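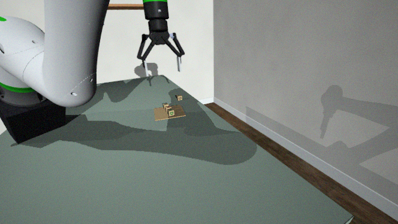
White arm and black pedestal, near corner of the work surface

Hlongwane Building, ground floor workshop
General safety walk-through, Jan 15, 2020
Inspected by: Tiago Macedo
Areas covered: main room, corridor, chemical cupboard, loading door

Marks used: OK, FIX (repair needed), WATCH (look again next visit)

1. Exits and walkways
Main exit door opens fully: OK
Corridor clear to full width: FIX
Pallets from the Kimham delivery are stacked against the wall by the restroom. The gap left is 900 mm. Move them to the loading side.
Exit sign lit: OK
Loading door closes by itself: WATCH
It sticks for the last few inches. Lubricate the hinge and try again before replacing the closer.

2. Fire equipment
Extinguishers on their hooks, pins in: OK
Service tags current: FIX
The tag on extinguisher 17 ran out in June. Mamham has been called and will swap the unit.
Call point by the stairs not blocked: OK
Smoke detector test: OK
Slow to reset. The panel log shows no faults.

3. Electrical
Panel door shut and labeled: FIX
Breaker 4 has a handwritten label that no longer matches what it feeds. Trace and relabel.
Extension cords not used as permanent wiring: FIX
The heater in the office is still on one. Same comment as last visit.
Outlet covers in place: OK

4. Chemicals and cleaning supplies
Cupboard locked: OK
Data sheets in the binder: WATCH
Sheet for the Pristix floor cleaner is an old printing. Ask the supplier for the current one.
Spill kit complete: FIX
Gloves used up and not replaced.

5. First aid
Box sealed and in date: OK
Eyewash bottle in date: OK
Contact list posted: FIX
Two of the phone numbers belong to people who have left.

6. Housekeeping
Floor free of trip hazards: OK
Shelving fixed to the wall: WATCH
Top shelf is close to its limit of 900 lb. Put the heavy cartons on the bottom.
Trash removed daily: OK

Follow-up
Corridor and office heater to be dealt with first. Send a note when each FIX item is closed and keep a copy of this sheet in the front office.

T. Macedo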